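Oksanen Cuder travel clock, two months in

I bought the Cuder in September to replace a plastic alarm that had lost its hands somewhere over the Alps, and I've been cheerfully boring people about it ever since. It's a hand-wound, eight-day clock in a folding brass case, small enough for a coat pocket, and it is lovely!

Winding takes 12 turns of the crown, with a soft click I look forward to every Sunday. Timekeeping is better than I'd hoped: mine gains 10 seconds a day lying flat and slightly less when stood up. The dial is cream enamel with blued hands, and the numerals are big enough to read without my glasses (just).

The alarm is a proper little hammer on a bell - bright and rather musical, though my other half has used different words. 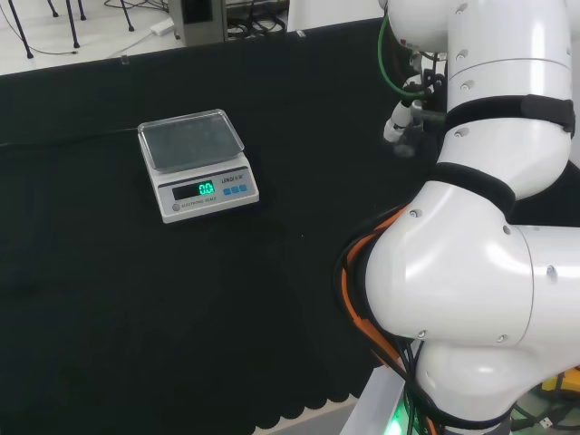 Grumbles? The hinge was stiff for the first fortnight, and the leather pouch is an extra, which seems mean at this price. I did look at the Jornia as well, but its tick kept me awake, and the Cuder's is barely there under a folded jumper. Mine came from Curkau with a 2 year guarantee and a spare crown in the box. I'd buy it again tomorrow, probably in the green.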